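Litigation file closure checklist, Cidavbridge office
Comments from the March inspection

1. Engagement letter signed and on file. Partly. Grirnulley has one. Nelard has a draft with tracked changes still showing, which I don't accept as a letter.

2. Conflict search recorded. Ticked on all 13 files. I opened four and found the search note in two. A tick isn't a search.
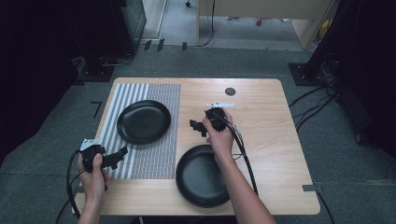
Checked and commented by Floarea Pîrvu

3. Limitation dates entered in both diaries. Yes for Grirnulley. On Matsuda the two diaries differ and I was told the later date is "probably right". Find out before anyone closes the file.

4. Disclosure bundle paginated. Index says 441 pages, last page is numbered 441, but 96 appears twice. So one of those figures is wrong. Recount.

5. Client money returned. Ledger shows £200 still held for Nelard. The comment beside it says "in hand". It said the same at the last inspection.

6. Original documents sent back, receipt kept. No receipts seen. Covering letters only prove that somebody wrote a letter.

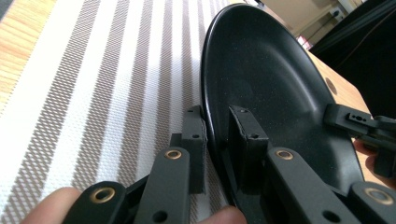 Tudor Sârbu

Second reader's comments. I agree with items 1 to 5. On item 6 I'm less sure the receipts ever existed, and I would ask the clients directly.

7. Counsel's fees paid. Marked "n/a" on Matsuda, where counsel appeared at two hearings. Not accepted.

8. Destruction date set. Done, though every file has the same one. Looks copied down the column to me.

Result: not passed. Items 2, 3 and 5 to be looked at again before any box leaves the building.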